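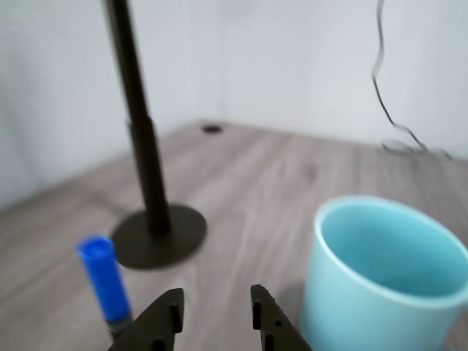

Desk clutter

Desk clutter is the collection of small stuff that settles on a table once somebody starts working at it: markers, cups, cables, stands, paper clips, the odd screw. I've kept this page going for a couple of years now (with a lot of help from Genalyn Malabanan, who fixes my spelling), and it's still my favorite one to fiddle with!

What counts

Most people I talk to split it into residents and visitors. Residents stay put, like a weighted lamp stand or a pencil cup. Visitors come and go with the job, so that's your mug, your tape, your marker with the cap on. Cables are the big argument. I put them with the residents, but Genalyn says a cable that gets unplugged every evening is a visitor, and she may have a point.

Cups

A wide cup without a handle makes a great pen holder, though short markers tend to disappear inside a tall one. Lots of folks just stand a marker on its end on the tabletop instead, which is fine until you reach for your coffee.

Stands and bases

A round flat base takes up less room than four feet and is easy to wipe around. Poles that telescope are handy too, if the joint holds. My old Duvanwood one slipped all the time, and I ended up wrapping tape around it.

Cables

Slack is the trouble. A 60-inch cable on a small table leaves you with a loop somewhere, usually right where your elbow goes. I use 2 clips from Rastatholm at the back of mine and let the rest hang down behind.

Clearing up

The "Cledero sweep" is what we call taking everything off, wiping the wood with a damp cloth, and putting back only the residents. I do mine in December and again whenever I lose the scissors.

See also: Pencil cup, Cable clip, Junk drawer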